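Setting Up a Simulated Kitchen Before You Build the Arm

Part 3 of the Tralley build, by Hưng Đàm

The Tralley is a small tabletop arm I am building on a bench at the Merholm shared workshop. Parts 1 and 2 covered the motor choice and the printed joints. This part covers the simulator. If your joints are still on the printer, you can do all of it now, because nothing on this page needs hardware.

What you need

A desktop or laptop with a separate graphics card. Mine is four years old and copes.
A physics simulator that can load meshes and render a camera view. The steps are written so they carry over to most of them.
A tape measure.
A folder of household object models. Free ones are fine. Check the license if you plan to share your scene.

Step 1. Measure your own counter

Measure the height, the depth and the length of the counter the arm will work at. Write the numbers down in meters, even if your tape is in inches, and convert them once. Most loading problems I have had came from a model saved in millimeters and read as meters. A cup the size of a house is easy to spot. A cup 10 percent too large is harder, and the gripper will miss it on the real bench.

Step 2. Build the fixed parts first

Make the counter a plain box with a collision shape, and set it to static so it can't move. Put the cabinet base under it. Add the floor and walls next. Save the file at this point under its own name. Mine is called fasdale_base, after the street the kitchen is on, and every later scene starts from a copy of it.

Step 3. Add objects one at a time

Place each object 10 mm above the counter and let it drop. Run the simulation for a few seconds and watch. If it settles, keep it. If it shakes, slides off or sinks, the collision shape is wrong. Replace it with a simpler one. Bowls and pans need more than one convex piece, or the simulator will treat them as solid and nothing will go inside.

Give every object a mass. Some models come with zero or with a default of one kilogram, and a pencil that weighs a kilogram will teach you nothing useful about grip force.

Step 4. Mix the shapes

Use tall things, flat things and small round things in the same scene. Thin objects lying flat are the hardest for a two-finger gripper, so include at least one. Put a few more items in the room behind the counter so the vision code has to deal with background clutter. Leave the arm out until the objects are stable.

Step 5. Place the camera

Set the camera where your real one will be mounted. Match the field of view as well as the position. Render one still and check that the whole working area is in view.
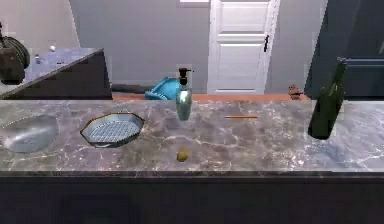 Does the simulated counter have to look like the real one?

The dimensions should match closely, but the surface can be different, and changing the texture between runs usually helps the vision code cope with a real kitchen.

Step 6. Save and reload

Close the simulator, open the scene again and run it with no input. Compare the object positions with the ones you saved. If anything has moved, go back to Step 3 for that object.

The scene files and the conversion script are in the Văn folder on the workshop drive, bin number 3299. Part 4 will go up in June and covers loading the arm model and setting the joint limits.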